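## Wall dehumidifier, first time set-up (Prullby house)

Notes for whoever opens up in November. Manual is in the drawer but its useless, go by this.

1. Stand the Vodik upright for 3 hours before plugging in. It travels on its side, the oil needs to settle.
2. Slide the tank in till it clicks. No click, no power.
3. Hose or tank, pick one. Hose goes on the back spigot, downhill all the way to the floor drain.
4. Plug straight into the wall. No extension cord.
5. Hold MODE for 4 seconds. Light goes green.
6. Set fan to 2. Leave it there.

**Caution:** do not run with the filter out. Not even for a minute.

**Note:** amber light = tank full. Red = call Nazanin Karimi, don't open the case.

### Filter

Pull the grille toward you from the bottom. Rinse in cool water, no soap. Dry flat overnight, then back in with the tab facing out. Talebi sells spares, ask for the narrow one. The wide one fits too but it rattels.
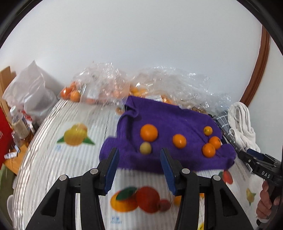 ### After the first week

- Reset the hour counter (pin hole, left side). At 3000 the whole unit goes to Posham for service.
- Check the hose for kinks.
- Doors to the back bedrooms stay open, otherwise it only drys the hall.
- Going away: switch off, empty tank, leave tank out a day so it doesnt smell.

Spare fuse taped inside the meter cupboard.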